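Comparing Two Fingertip Sets on a Two-Arm Cell
Final project report, Araceli Manríquez
Dec 28, 2018

My project started with a simple question: does a softer fingertip help when two arms have to handle thin stuff together? I had two sets to try. The Skirska tips are stiff with a fine ridge, and the Devilik tips are rubbery and a little wider. I loved every week of this, even the one I spent chasing a bad connector.

Both sets ran on the same arms with the same Vilau controller. I drove the arms by hand for every trial and logged 1,116 attempts with the stiff tips before switching. A try counted only if the object left the table and stayed up for 2 seconds.

The stiff tips were better at getting under an edge. The rubbery ones held on better after that – I had 13 drops in the last block with them, and most were my own slow release! What surprised me was how much the approach angle mattered. Coming in low beat coming in from above with either set.
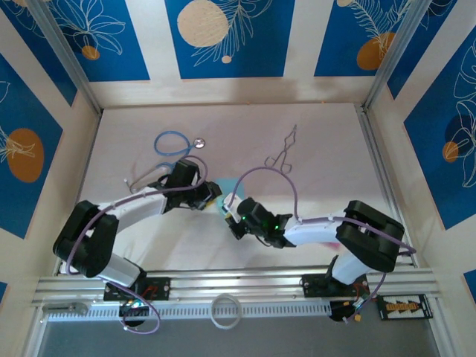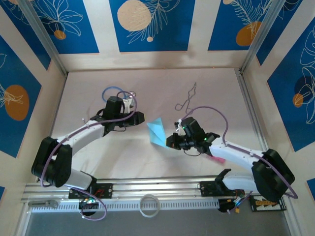
Paper turned out to be my favorite material to work with. A flat sheet gives the fingers almost nothing to grab, and a fold changes that completely. The small teal square in the first picture is the kind of piece that made me rethink my grip width, with the two grippers facing each other across a small gap. I ended up closing one hand first and bringing the second in afterward, and I'd keep that order for any future work.

Next I want to repeat the set with the force limit from the Đorđević method and see if the stiff tips catch up on drops.

Questions? Write to Araceli through the lab page | © 2018 | Back to top
2 comments · 13 shares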